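Je recommence mes petits messages sur le rangement de la cuisine. Le mois de janvier est bon pour ça, il fait nuit à 16 h et on ne veut pas sortir. 1/

Pour ceux qui arrivent : j'habite Dudetthorpe depuis 2 ans, la cuisine est petite et chaque objet doit mériter sa place. Ma voisine Solveig Solheim dit que j'exagère. 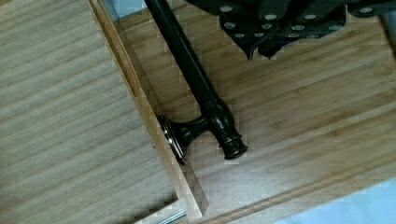 Les tiroirs d'abord. J'ai choisi le bambou clair, modèle Werness, 35 euros la pièce, et je ne regrette pas cette dépense. Dans celui-ci il y a encore la tringle à rideau noire, avec son embout tourné. Elle n'a rien à faire avec la cuisine, je le sais bien, mais elle attend que je décide pour la fenêtre. 2/

Wim Wuyts me conseille une tringle plus courte, sans décoration. Je réfléchis — je réfléchis même depuis longtemps.

Ensuite, le coin de la dînette. Les fruits pour jouer vont toujours ensemble, c'est la règle de la maison.

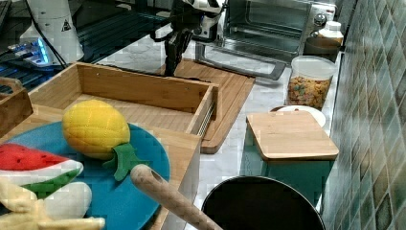

L'ananas jaune et la pastèque, sur leur plateau bleu canard.

Une question pour vous : comment lavez-vous les fruits en tissu ? À la main, avec le savon Cirnari, j'ai peur pour les couleurs. Quelqu'un m'a répondu « machine, 30 degrés, dans un filet », mais je n'ose pas encore. 3/

Dernière partie, le plan de travail. Ma règle est simple : la planche à découper reste dehors, parce que je m'en sers chaque jour. Les bocaux vont au fond, contre le mur.
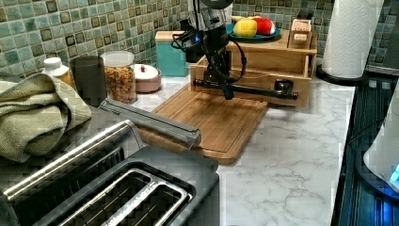
Pour l'huile de la planche, je prends la Solberg, une couche très mince, et je laisse boire le bois toute la nuit. Le matin j'essuie avec un vieux chiffon. Si vous mettez trop d'huile, ça colle et c'est désagréable pendant des jours.

Il me reste le placard sous l'évier, je vous raconterai. Si vous avez une bonne idée pour les couvercles qui n'ont plus de boîte, je la prends volontiers !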